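3. Programming Practice and the Supporting Player

3.1 Corpus

The analysis draws on the printed and online schedules of Wurasia, a subscription channel devoted to sound films released before 1960. Schedules were collected for three consecutive program years. After the removal of short subjects, trailers and interstitial material, the corpus contains 2,345 feature broadcasts. Repeat showings of the same title within a calendar month were kept as separate entries, as the channel treats them as separate programming decisions and writes new listing copy for many of them.

Each entry was coded for time slot, year of release, country of production, and the names given in the listing. A listing at Wurasia consists of a title, a year, a running time, a one-sentence synopsis and a cast line. The cast line has no fixed length. In the corpus it ranges from a single name to a full paragraph, and the variation is the main object of this section.

Names were sorted into two groups using the billing order in the opening credits of each film. The first group, referred to below as leads, covers all performers billed on or above the title card. The second group, supporting players, covers everyone else who receives screen credit. Performers who moved between the groups over a career were coded film by film. Uncredited players who are nonetheless named in a listing were assigned to the second group and flagged.

3.2 Cast lines in general schedules

Of the 2,345 broadcasts, 1,436 carry at least one supporting player in the cast line. The remaining entries name leads only, or give no cast at all. The no-cast entries cluster in the overnight hours, where the copy is short throughout and the synopsis is often taken unchanged from the distributor's catalog.

Two patterns are visible. First, supporting players are named more often in comedies than in any other genre. Second, they are named more often in prime time than in the morning block, although the films themselves overlap to a large extent. A title shown at 8 p.m. and repeated the following week at 9 a.m. will frequently lose the last two or three names in its cast line. The synopsis is usually left alone.

Bagheri's model of schedule copy treats the cast line as a form of recommendation directed at viewers who have already decided to watch something and are choosing among titles. Under this model, a supporting name should appear when it adds information that the lead names do not supply. The comedy result fits the model well. Character comedians of the 1930s had stable screen types, and a viewer who recognizes the name can predict a good deal about the scenes in which the performer will appear. The time-slot result fits less well, and is better explained by space limits in the printed guide.

Figure 1. 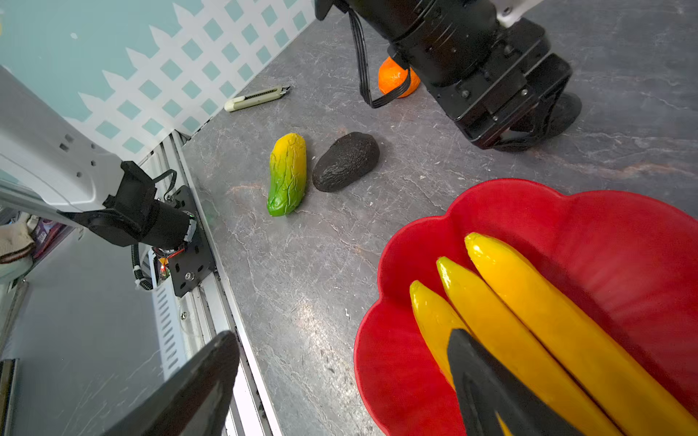

Phong Hứa has objected, in correspondence about an earlier draft, that the prime-time effect may have nothing to do with space, and that "the evening copy is simply written by different people, who have seen the films." The point is a fair one. The schedules do not carry bylines, and authorship of individual listings could not be established from the material available. Hứa further suggested comparing entries for films that had been restored or newly licensed, on the assumption that such titles receive fresh copy regardless of slot. The comparison was carried out for the 43 titles that could be identified as new to the channel during the period. In this group the difference between evening and morning listings is smaller, but it does not disappear. Both explanations are therefore kept open in what follows.

3.3 The April series

The exception to the general pattern is the monthly tribute. In April of each program year, Wurasia sets aside two evenings a week for films chosen on the basis of a supporting performer. The lead names are still given, but they follow the name of the honored player, and the synopsis is rewritten to mention the role. In several cases the role in question occupies less than ten minutes of screen time.

The rewriting has consequences for how plots are summarized. A hotel comedy that is elsewhere described as the story of a stranded heiress becomes, in the April listing, a film about a night clerk and his unpaid bills. Letham calls this "lateral synopsis" and finds the same device in the newspaper television supplements of the 1970s, where it was used mainly to freshen the copy for titles in heavy rotation. The April entries differ from those supplements in one respect. The device is applied to rarely shown films as well, including some for which the tribute is the only broadcast in the corpus.

Selection of the performers does not follow career length or number of credits. It follows availability. Most of the honored players worked under long-term contract at a single studio, and their films can be licensed as a package. Freelance players with longer filmographies are largely absent. Olvera noted the same imbalance in the repertory calendars of the Flutholm, a revival house whose printed programs survive almost complete, and attributed it to the cost of booking prints from several distributors at once.

3.4 Limits of the coding

Billing order is an imperfect guide to the size of a part. Contract terms sometimes placed a performer above the title for a brief appearance, and some players with substantial roles appear only in closing credits. A second coding by screen time was attempted for the comedies alone. It moved a small number of performers from one group to the other and left the direction of the results in 3.2 unchanged.

The corpus also records what was announced and not what was shown. Late substitutions, which are common after the death of a well-known performer, are reflected in the online schedule but not in the printed guide. Where the two disagreed, the online version was used.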